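Pre-Purchase Safety and Readiness Checklist: Tabletop Robot Arm Cell
Sirnmont Learning Workshop, Bench 2
Completed by: Ynyr Gape
Date: Aug 27, 2026
Purpose: to decide what we buy, what we fix and what can wait before the second cell is ordered

Answers are Yes, No, Partly or N/A. Comments are mine unless marked otherwise. I have put a budget note wherever an answer costs us money. Items marked HOLD must be closed before the purchase order goes out.

I should say up front that I am very keen on this project. The block-moving trials have been a pleasure to run and I want a second arm on the floor as much as anyone. I have tried to keep that out of the Yes and No column and put it in the comments, where it can do less harm.

SECTION A - FLOOR, POWER AND ACCESS

A1. Floor is level and rated for the table plus arm.
Yes.
Comment: Checked against the building drawings in June. The planned spot for the second cell is on the same slab.

A2. Clear walkway kept on all open sides of the cell.
Partly.
Comment: Fine on three sides. The supply shelf on the fourth side has crept forward again. I'd love to see it moved to the Stalisell room for good, which would give us a proper loading side for both cells.
Budget: none, if we move it ourselves.

A3. Dedicated outlet, no extension cords in use.
No. HOLD.
Comment: The controller has its own outlet but the monitor and the light are on a power strip run behind the table. It works, and it is still a No. The second cell would make this worse. Get an electrician's quote that covers both cells in one visit.
Budget: quote pending.

A4. Cables routed away from feet, wheels and the arm's path.
Yes.
Comment: Big improvement since the last check. The new cable channel is worth every penny and I would put the same one on the second cell from day one.

A5. Lighting is even over the work area.
Yes.
Comment: Shadows on the board are soft and short. We looked at a brighter fixture and I don't think we need it. Strike it from the list.
Budget: one line saved.

SECTION B - TABLE AND WORK SURFACE

B1. Table frame is rigid, no rocking with a hand push.
Yes.
Comment: Solid as a rock. The perforated metal top has been the best choice on this whole bench. Anything can be bolted anywhere, and changing a layout is a quick job with one wrench.

B2. Table holes free of chips, broken bolts and burrs.
Partly.
Comment: One hole near the back has a burr that catches a cloth. File it down. Please check by cloth and not by finger!

B3. Work board is fastened and cannot slide or lift.
Yes.
Comment: Tried by hand at each corner with the arm powered off. No movement. Bolts were snugged at the start of the session.

B4. Work board is flat, with no lifted seams or splinters.
Yes.
Comment: I ran a straightedge over both seams. Good. For the second cell I'd stay with wood. We priced a plastic board and a metal one, and wood is kinder to the parts and to the tool if somebody teaches a point too low. It is also cheap enough that we can drill it, mark it up and replace it without a meeting.
Budget: buy two boards for the new cell, one to use and one on the shelf.

B5. Board size suits the task.
Yes.
Comment: Room to spare for the current block work. I like having the open half free as a drop area, and we should keep the same size on the new bench so that programs carry over with little more than a change of origin.

SECTION C - ARM, MOUNT AND TOOL

C1. Base bolts marked and torqued.
Yes.
Comment: Paint marks all line up.

C2. Joint covers and housings free of cracks or loose screws.
Yes.
Comment: Nothing to report. Wiped down after inspection.

C3. Tool clamp is tight and the tool does not turn by hand.
Yes.
Comment: Checked with power locked out. Add this to the daily card, please. It is a ten-second job and at present it only gets done when I come by with the clipboard.

C4. Tool end is smooth, with no sharp edges or chipped tip.
Yes.
Comment: The plain rod with the rounded end is a lovely simple tool. It has no fingers to pinch with and no air line to leak. For pushing and sorting trials it does everything we ask.
Budget: see F3, where I argue against the fancy gripper for now.

C5. Spare tool collar on hand.
No.
Comment: Order spares with the new arm so both cells share one bin. The Muvitine catalog lists them in packs of 3, which is about right for us.
Budget: small, include it.

C6. Speed limit set for work with people nearby.
Yes.
Comment: Limit is locked behind the supervisor code. I watched several full cycles and the pace is calm enough that a newcomer can follow what the arm is doing. That matters a lot on open days.

C7. Tool height limit set above the board.
Partly. HOLD.
Comment: There is a software floor, but it was taught with the old board. It needs to be taught again and written down. Half an hour's work. I'll do it with Samuel, our bench controller (the name is on the sticker and it has stuck), before anyone runs the new programs.

SECTION D - PARTS AND TASK LAYOUT

D1. Parts are light, blunt and safe to handle.
Yes.
Comment: Small plastic blocks. I went over the star shapes with extra care, as the points are the likeliest place for a sharp bit of plastic. All fine.

D2. Parts stand upright without help and do not roll during a cycle.
Partly.
Comment: The cylinders are fine on their ends. If one gets tipped, it rolls, and the natural thing is to reach in and grab it. Put a low edge strip on the board for the second cell and retrofit this one.
Budget: scrap wood and screws.

D3. Layout matches the task sheet before the start.
Yes.
Comment: Task sheet for the color and shape trial was on the bench and up to date. One request: the sheet should show the tool position as well as the blocks. A start with the rod already in among the parts needs a gentler first move than a start from the side.
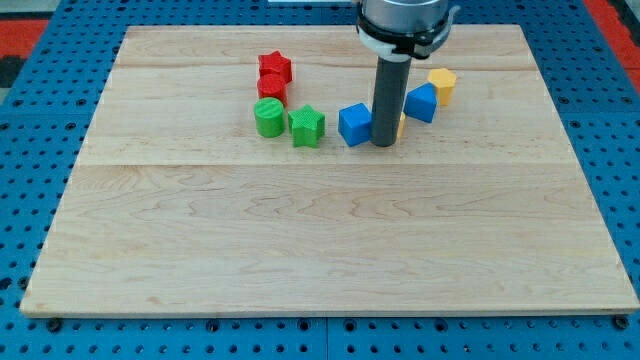
D3, block layout on the bolted work board, rod tool down between the blue cube and a yellow block.

D4. Operator can see every part from the standing position.
Partly.
Comment: Depends on where the tool is. A small block close behind the rod can be nearly hidden from one side. I'd like a second viewing angle on the new cell, even if it is only a cheap camera on a post.
Budget: add camera, post and cable to the optional list.

D5. Spare set of blocks available.
No.
Comment: Print a full second set now. The files are on the shared drive and the printer sits idle on weekends. Same colors and same sizes, so results from both benches can be compared fairly.

SECTION E - STOPS, TRAINING AND RECORDS

E1. Emergency stop within reach of the operator.
Yes.
Comment: Pressed it mid-cycle, twice. Arm stopped each time and needed a proper reset before it would move.

E2. Second stop on the visitor side.
No. HOLD.
Comment: We have managed without because visitors were always escorted. With two cells running side by side that won't hold up. Price a stop button for the visitor side of each cell and have them wired at the same time as A3.

E3. Operators trained and signed off.
Yes.
Comment: Everyone on the rota is current. What a good bunch to train, by the way. The questions this time were so good that I rewrote two pages of the handout.

E4. Near-miss log in use.
Partly.
Comment: The log is there but the entries are thin. "Block fell" doesn't help me. Tell me which program, which block and where your hands were.

E5. Maintenance record kept with the cell.
Yes.
Comment: Tidy and complete.

SECTION F - PLANNING AND BUDGET QUESTIONS

F1. Is the second cell ready to order?
Not yet, but close.
Comment: Close A3, C7 and E2 first. A3 and E2 need outside help, so call early. The rest can be done while we wait for delivery.

F2. Is the equipment allowance enough?
Yes.
Comment: We have $3685 set aside for table, boards, mounting parts, stops and spares. The arm itself is on the separate Stalisell lease and does not come out of this. My rough sheet fits inside the allowance with the optional camera left in, though the electrician's quote could change that. If something has to go, drop the camera first and keep the stops.

F3. Should we buy a powered gripper at the same time?
No, wait.
Comment: I know this will disappoint a few people, and I've wanted one too! But the trials we have planned are all pushing and sorting, and a gripper brings pinch points, a new risk review and more training hours. Let's get a season of good data from two matching cells and then choose a gripper for a task we really have.

F4. Should the second cell match the first?
Yes, as closely as we can manage.
Comment: Same table, same board, same clamp, same tool. Shared spares, shared training, and one checklist that works for both. The only changes I'd make are the edge strip (D2) and the viewing angle (D4).

F5. Lead times checked?
Partly.
Comment: Table supplier says up to 2 months. No firm word on the mounting parts. I will chase it.

OPEN ITEMS

A2 - move supply shelf
A3 - electrician's quote, both cells - HOLD
B2 - file burr at back of table
C3 - add clamp check to daily card
C5 - spare collars on the order
C7 - teach tool height again and record it - HOLD
D2 - edge strips
D3 - add tool position to task sheet
D5 - print second block set
E2 - visitor-side stops - HOLD
E4 - fuller log entries
F5 - chase mounting parts

Current cell may stay in use with escorted visitors only. New programs wait for C7.

Signed: Ynyr Gape
Copy to: bench binder, purchasing folder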